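From: Noeline Brunton
To: Wurketti list
Date: 26 July 2020
Subject: Re: Bearings for the old hand loom

Wickramasinghe wrote:
> Has anyone replaced the bearings on a Ballier loom? Mine has
> two that grind when the beam turns. I bought it in 2000 and
> have only ever oiled them. Mernus quoted me 30 pounds each,
> which seems steep.

I did both of mine last winter. You don't need the Mernus ones. Measure the shaft with callipers and any bearing shop will match it, but check both ends as mine were not the same size.

Take the warp off first. I tried to leave it on and lost most of it. Slacken the brake, lift the beam out with a second person on the other end, and tap the old bearings off with a bit of scrap wood behind them. Clean the shaft with white spirit and let it dry before the new ones go on.

The brake cord is worth changing while you are in there. I used plain sash cord.
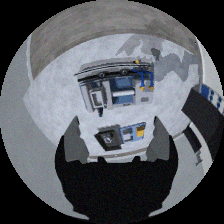 White tabletop, blue, grey and black assembly near the middle.

Does anyone have the treadle tie-up sheet for the same loom? My copy has lost its second page.

Noeline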